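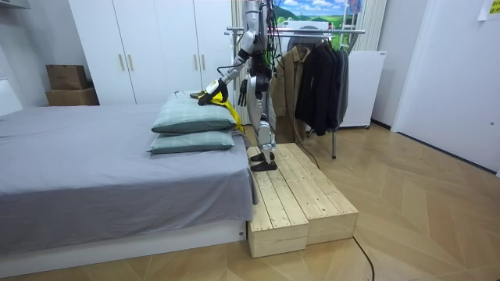 Diary > Home and bedroom

July 2022

The bedroom is getting its turn at last and I am so happy I could burst. I spent the whole spring on the kitchen shelves and kept shutting this door so I wouldn't have to think about it. No more shutting the door!

Let me start with the pillowcases, as they're my favorite thing in there. They're a soft gray-green with a plaid so faint you have to get close to find it. Rhonda Arsenault talked me into them. I was holding out for plain white and she just kept putting the green ones back in my arms until I gave up and paid the $32. She was right, and I called her to say so (she already knew). With the gray sheet they look like a rainy morning, in the nicest way. The bright yellow cloth next to them makes me want something yellow in that room for good. A lampshade? A blanket for October? I'm going to think about it all week and enjoy every minute.

Then the wardrobe. It's the tall white one from Skomska, and I still get a little thrill from the slim brass-colored handles. I went back and forth on those for ages, black or brass, black or brass, and Gaétan Petrenko finally said to pick the ones I'd want to touch every morning. Brass, then.

The pine boxes at the foot of the bed are staying just as they are, no paint and no stain. I love the knots. I had a can of white all picked out in my head and then I looked at the grain properly and couldn't do it. They make a good wide step, too.

Stripped the bed, turned the mattress, had cold noodles standing up, and got back to it. The duvet took me longest. I like it hanging well down over both sides, and I kept running from one side to the other to check, tugging a bit here and a bit there. 26 minutes on one duvet! My mother would have had it done in two. 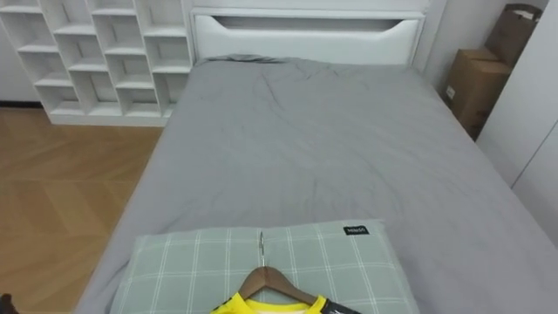 Gray duvet, white headboard, and all those lovely empty cubbies.

The cubby shelf is the part I can't stop thinking about. I adore the staggered compartments, like brickwork, and with nothing in them they look so calm that I'm half afraid to start. Books, obviously. The blue bowl from Valdebenito if it fits. Gaétan says leave every other one empty and I might try it, though I know myself and there are 341 paperbacks in the hall.

And the floor! I'd forgotten how warm that zigzag wood is. No rug for now.

Still to do: hem the curtains, call Stullier about the lamp, find the other slipper.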